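Catherine Swanson keeps one sidewalk robot running. It does not exist outside a computer, and she says that makes less difference to her job than people think.

The machine is called Ukel. It is a simulated delivery unit, and it spends its working day on a simulated downtown street at Pastomside, where a small group tests navigation software before any of it goes near a real curb. Swanson looks after the setup: the camera mounts, the calibration files, the street itself, and the long list of settings that decide what the robot sees and how soon it sees it.

"I come from the hardware side," she said. "I used to change wheel motors. When I moved over here I figured I'd be done with maintenance. I have a binder now that's thicker than the old one."

Her Monday starts at 7 a.m. with a restart. Ukel is loaded at a fixed point on the sidewalk and left standing for 500 frames without moving. She checks that the camera is at its proper height and level, that the time stamps run in order, and that the pose the robot reports matches the pose the simulator gave it. If any of those are off, the rest of the day's runs are held.

"People want to skip the standing test. It's dull. But a robot that can't stand still and tell you where it is has no business driving."

The most common fault is a camera mount that has shifted. Nothing bumps it, of course. Someone edits the robot model for another reason, saves it, and the camera is now tilted a degree or so toward the ground. Swanson said she has fixed that one 19 times. Her repair is simple. She puts the saved mount values back, reruns the standing test, and locks the file until the person who changed it has talked to her.

Shadows take up more of her time. The group sets the sun position by hand, and for the current round of work she picked one that leaves part of the walk bright and part of it dark. The planner, a package the group calls Zhong, used to treat a hard shadow line as a step down. Ukel would slow at the edge, turn a little, slow again and stop.

"So we set it up to meet that line over and over," she said. "Lengthwise, crossing at an angle, whatever we can get. You look at the camera view and then you look at what Zhong thinks the ground is doing, side by side."
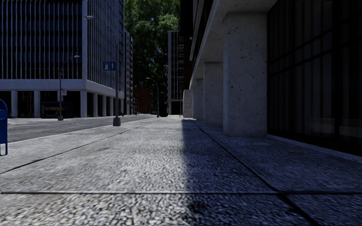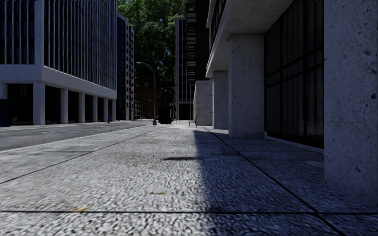
Donnie Mackay thinks the street is still too kind. He told me that he would rather see the group spend its hours on clutter and on people walking badly, and that a shadow problem can be handled with a better depth reading and left alone after that. He also said he had raised this with Swanson more than once and expected to raise it again.

Swanson doesn't dispute the part about people. Pedestrians are on her list – they are switched off for calibration work and come back in for the longer runs. On depth she disagrees.

"Donnie wants to lean on depth for everything. Fine, but depth gets noisy on glass, and downtown is full of glass. I want the camera to be right by itself first. Then we add the other one."

Slab joints were the other early trouble. With the ground texture set too sharp, Zhong marked the dark lines between slabs as cracks and planned around them, so that Ukel wandered. She spent most of August on it. The fix was partly in the texture filtering and partly in a threshold that had been copied from an indoor project and never changed.

The logging is done by Imix, a tool the group wrote for itself. It keeps every setting together with the run it belongs to. Swanson asked for that after she lost a week to a run that had gone well and could not be repeated. Each full check now covers 1000 starts from different points along the walk, and when one of them fails she can load exactly that start again.

I asked how she knows when the setup is good enough to hand over.

"It's when I get the same answer twice from the same start. If Ukel stops in the wrong place both times, I can work with that. If it stops in the wrong place once and drives on the next time, something in my setup is loose and I go look for it."

She was looking for one of those when we spoke. Start 101 had passed in the morning and failed after lunch, with no edits in the log between the two. She had the mount file open on one screen and the time stamps on the other, and she thought it was the time stamps.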